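Lachance Notes
Contract drafting and cross-border commercial law. Posts are general commentary and do not create a client relationship.

1/
Thread on a drafting problem I keep meeting in distribution agreements: the notice clause that conflicts with the termination clause in the same document. Each one reads fine alone. Read together, they leave the parties without an agreed date on which the contract ended.

2/
Working terms. "Notice clause" means the boilerplate near the end that says how a notice is sent and when it counts as received. "Termination clause" means the operative provision that says a party may end the contract on a stated period. Most disputes I see start in the gap between those two.

3/
Typical wording in the termination clause: "Either party may terminate on 26 days' written notice." Typical wording in the notice clause: "Notices sent by courier are deemed received 2 business days after dispatch." Neither says whether the 26 days run from dispatch, actual receipt, or deemed receipt.

4/
Add a third layer. The definitions section defines "business day" by reference to the place of the recipient. The termination clause counts plain days. So you count business days to reach the deemed receipt date, then switch to calendar days for the period. Drafters rarely intend this. They get it by pasting from two precedents.

5/
The base form I will use for the rest of the thread is the Tindbridge distribution form, third version. It is a decent form. Its notice clause was lifted from a loan agreement and still carries the marks: it refers to "the Agent" in one subclause and the contract has no agent.
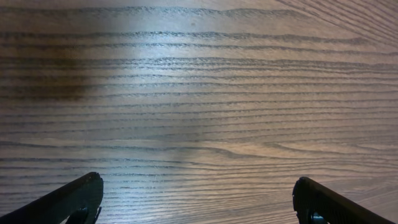

6/ METHOD OF DELIVERY

The Tindbridge form allows hand delivery, courier and email. It then says notices of termination "shall be served in accordance with applicable law." That phrase is the first problem. Service is a term of civil procedure in many systems. A contractual notice is usually a private communication and needs no service at all.

7/
If you write "served," a well-prepared opponent will argue that you imported the procedural rules on service, including any treaty rules on service abroad. The argument is often weak. It still costs a round of submissions. Write "given" or "delivered" and the argument is gone.

8/
Email. State three things: the address, the moment of receipt, and what happens on a bounce. Most forms cover the address only. If the contract is silent on receipt, you are left with the default rule of the governing law, and default rules differ on whether a message is received when it enters the server or when the recipient could be expected to read it.

9/
A clause I use: "An email notice is received when it enters the recipient's information system, unless that is after 5 p.m. or on a day that is not a business day at the recipient's address, in which case it is received at 9 a.m. on the next business day." It is dull and it answers the question.

10/
Do not add "provided that the sender receives no automated failure message" without saying how long the sender must wait for one. Failure messages can come a day later. By then the sender has told its own bank, its insurer and its replacement distributor that the contract is over.

11/
Change of address. Nearly every form says a party may change its address "by notice." Fewer say when the change takes effect. If it takes effect on receipt, a termination notice sent an hour earlier to the old address may or may not be good. Give the change a lead time. Five business days is enough for most commercial parties.

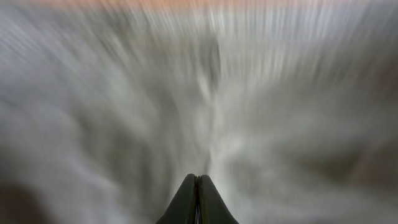 12/ COUNTING THE PERIOD

Back to the 26 days. The common approach excludes the day of the triggering event and includes the last day. It is common but it is not universal, and the contract can displace it. If your contract has a counting rule in the definitions section, check that it applies to the termination clause. Some counting rules are limited to payment dates.

13/
"Not less than 26 days' notice" and "26 days' notice" are not safely interchangeable. Some courts have read "not less than" as requiring clear days, so both the first day and the last day drop out. If you do not want that fight, define it: "the period starts on the day after receipt and ends at midnight at the end of the 26th day."

14/
Midnight where? In a cross-border contract, pick a city. I have read a form that says "midnight local time" in a contract between parties nine time zones apart. The governing law clause does not fix this. Governing law tells you which rules apply and does not set the clock.

15/
Worked case. This is from the Surkilstead arbitration training bundle, exercise 2847, which several firms use for junior associates. Supplier couriers a termination notice in June. Recipient's office is closed for a local holiday on the day after dispatch. Supplier counts from dispatch. Distributor counts from actual receipt. The difference is four calendar days.

16/
In those four days the distributor places an order worth $3,611 under the old price list. The sum is small on purpose. The point of the exercise is that the order's validity depends wholly on the termination date, and so does the minimum purchase shortfall, the non-compete start date and the stock buy-back window.

17/
The model answer applies the notice clause first, reaches deemed receipt, and runs the period from there. I agree with the result. I would put less weight than the bundle does on the heading "Effect of Notices." The same contract says headings do not affect interpretation.

18/
Ineffective notice. Suppose the notice gives too few days. Is it void, or does it take effect at the end of the correct period? Systems split on this and the wording of the notice often decides it. A notice that says "terminates on the date stated above, or if later the earliest date permitted by the agreement" avoids the point at no cost.

19/
That fallback wording belongs in the notice, and it can also go in the contract. If it goes in the contract, limit it to errors of period. You probably do not want it to rescue a notice sent by the wrong entity in a corporate group, which is a separate defect and a common one.

20/
Wrong entity. Group companies share letterhead. The Somidden template pack has a termination letter with a blank for "Company" and a preprinted footer naming the parent. If the contract is with the subsidiary, the letter now has two possible senders. Delete the footer before the letter goes out.

21/
Waiver by conduct. A party that receives a defective notice and then acts as if the contract has ended may lose the right to object. The standard no-waiver clause helps but does not always bind a tribunal looking at months of consistent conduct. If you object, object in writing and soon, using the same notice clause.

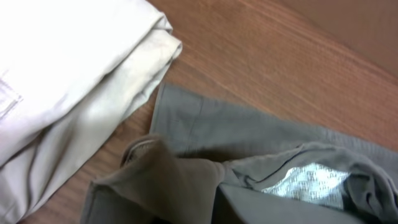 22/
Question I got in replies: Does a signed courier receipt override the deemed receipt date?

Only if the contract lets it. A deeming provision that says "shall be deemed received" is usually read as fixing the date whatever the receipt shows. If it says "deemed received unless the contrary is proved," the signed receipt can move the date in either direction. Check which of the two you have before you rely on the receipt.

23/
Review order I use for an existing contract: termination clause, notice clause, definitions of day and business day, counting rule, change of address, governing law, language clause. The language clause goes last and gets missed most. If notices must be in a stated language and the covering email is in another, expect an objection to the whole package.

24/
On language: state whether an attached notice in the correct language cures a covering message in the wrong one. One sentence in the notice clause is enough. The Tindbridge form has nothing on this. The Somidden pack has a sentence, but it applies only to invoices.

25/
Correction to post 11: lead time for an address change should be counted in business days at the place of the party receiving the change notice. I left the place out.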